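Hartley House Linen and Clothing Room
Progress report to the Clelley Fund, second period
Mon 31 August

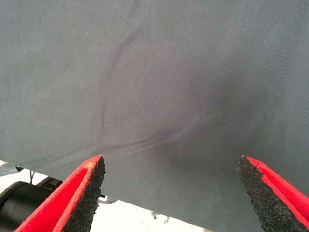
Thank you, first of all, for your patience with us over the summer. Our last report went to you when we were still working out of two cupboards and a hallway, and I remember promising that the next one would have more cloth in it and fewer apologies. I think I can keep at least the first half of that promise! The room is open, the shelves are up, and the folding, sorting and mending that your grant was meant to pay for is going on most days of the week.

For anyone at the Fund who is new to our file, a very quick recap. Hartley House takes in donated clothes and household fabric from the Mirkivport side of town, checks them over, washes what needs washing, mends what can be mended, and passes them on to families who have just moved into an unfurnished place. Your award of $4000 was made in two halves. The first $2000 was for fitting out the room and the second was for running costs and materials through to the end of the year.

Fitting out the room

The first half is all spent, apart from small change that has gone into the sewing box. The total came to $1848 for shelving, two long folding tables, a secondhand washer, the rail that runs along the back wall, and the electrician, who had to come back a second time when the washer kept tripping the switch. We had budgeted for new tables and found good used ones from a school that was closing its art room, and the difference paid for better lights. I can't tell you how much the lights have helped. Gray, navy and black all looked the same under the old tube, and we were sending people home with trousers and jackets that didn't match (they were very nice about it).

The remaining $152 bought hangers, labels, a floor mat for the folding side and a great many pins.

How the sorting works now

This is the part that has changed the most since we last wrote, and I hope you will forgive me for going on about it a little. In the spring everything was sorted by size and nothing else, so a heavy work shirt might sit in the same pile as a thin summer one, and the pile slid over every time someone reached into it. Since June we have sorted by fabric first and size second. Twills and other sturdy weaves go together, knits go together, and anything slippery goes in the boxes with lids. It sounds like a small thing. The piles stay up, though, and whoever is folding gets into a rhythm with one kind of cloth before moving on to the next.

The plain twills have been our biggest category by far. They wear well and they wash well, but they do like to hold a crease, and they pick up lint from everything they go near. We now shake each piece out on the table, smooth it from the middle toward the edges, go over it with a lint brush, and only then fold. For a while we were folding first and brushing the outside afterward, and of course all the fluff was still waiting inside for the family who opened it.

Large flat pieces such as curtains, sheets and uncut lengths of fabric have been harder. One person can fold them, but it goes much better with a second pair of hands at the other end, and we are trying to keep those for the afternoons when there are enough of us. A big piece sags in the middle the moment it is lifted by one corner, and then the fold wanders and has to be started over. We have written up a short folding sheet with drawings, which hangs beside each table, and new helpers say it has saved them from asking the same thing over and over.

Mending

We said we would set up a mending corner by the end of summer and we have, although it is more modest than the one in our application. There is one machine, a Grarkora, which was given to us and needed a new belt. It is noisy and it does not care for thick seams, but hems, split side seams and loose pockets are all within its powers. Buttons are done by hand. Zippers we are still sending out, and I would like to bring those in-house if we can find somebody willing to teach us.

Pieces that are past mending are cut down for cleaning cloths or patches. The patch box has turned out to be popular in its own right, and several of the families have asked to take a handful home. We had not planned for that at all, and we are very happy about it.

What has gone less well

The washing is slower than we said it would be. The washer is sound, but drying is the trouble: the room has only the one window, and on damp days things hang on the rail far longer than they should. We have talked about a dryer and about a folding rack for the yard, and for now we are leaning toward the rack, mostly on cost.

We have also been given more winter coats than we can store. They are lovely coats, and they will all be wanted once it turns cold, but at the moment they are taking up the space where the bedding ought to be. The church next door has offered us a dry closet until the end of September, and we have gratefully said yes.

Finally, the intake book. We promised you proper figures on what comes in and what goes out, and the book was kept well in June and rather badly in July, when half of us were away. I would sooner send you numbers I believe in than a tidy table I don't, so those will follow with the next report. There is now a pencil tied to the book, and the last person out of the room signs the page for the day.

Looking ahead

In September we plan to get the bedding shelves cleared and labeled, hold two open afternoons for people who would like to learn basic mending, and start drawing on the second half of the grant for thread, needles, detergent and the drying rack. If the rack comes in under what we have set aside, we would like your permission to put the difference toward a steam iron, as ours has begun to spit. A short note by return would be plenty for that.

You would be very welcome to visit. The room is busiest on weekday mornings, and there is always a kettle on and usually something to fold. Please do let us know if you need receipts for anything listed here. They are all in the blue folder and can be copied and sent over within the week.

With warm thanks from everyone in the linen room,
Hartley House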